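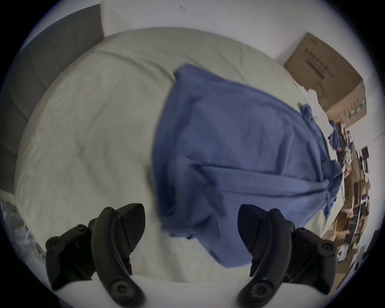 Re: [stalo-list] Clunance, second album, vinyl mastering

On Nov 22, 2021, a list member wrote:

> I have now played the Clunance record on two turntables and I still
> think side B is too quiet. On the download the title song jumps out
> of the speakers. On the vinyl I must turn the volume up, and then I
> hear the surface noise between the songs. Is it my copy only, or did
> Stulico put too much music on one side? The first album did not have
> this problem. Also, did anyone get the lyric sheet? Mine had only the
> plain inner sleeve.

Hello all,

It is not your copy only. I bought mine at the concert in Sandu and a friend ordered his directly from Stulico, and we compared them last evening on the same player. Both are quiet on side B, and on both of them the last song loses some of the high sounds. The cymbals become soft, like there is a cloth over them.

I think the reason is the length. I took the times from the label: side A is 15 minutes and side B is 66 seconds short of 25. For a 12-inch record at 33 this is still possible, but the person who cuts the record must make the grooves narrower, and so the level goes down. The bass on this album is also very heavy, especially the synthesizer in the second song of side B, and deep bass needs a lot of space. I do not understand why they did not move one song to side A. Maybe the band wanted to keep the long part without pause, because the four last songs go into each other. On the download this is beautiful, I must say.

About the first album: it had 11 songs, but they were short, and it was divided more equally. It was also mastered by another studio, if I read the back cover correctly. I find the sound of it a little thin, so I would not say it is better in everything. But it is loud and clear on both sides and I never had to touch the volume.

For the lyric sheet, I received one, and my friend did not. His copy has a sticker with the catalog number on the back and mine has no sticker. It could be that there were two pressings, or only that the concert copies were packed separately. If other people on the list can look at their copies and write what is scratched in the run-out area, we could find out. Mine says "STU 2 B" on side B, with a small letter after it that I can not read well – it could be an R or a K.

One more thing. Some people wrote here in May that the remix of the single would be on the album as a bonus. It is not on the vinyl and not on the download. I asked at the merchandise table and they told me it will come on a separate 12-inch, at 45, with an instrumental version on the other side. They had no date for it. At 45 and with one song on each side, the bass should finally have enough room, so I will wait for this one and not complain too much before.

If somebody has the cassette, please write how the end of side B sounds there. I do not own a cassette player anymore, but I am curious.

Best regards from a long-time reader who writes seldom

2 shares
11 replies in this thread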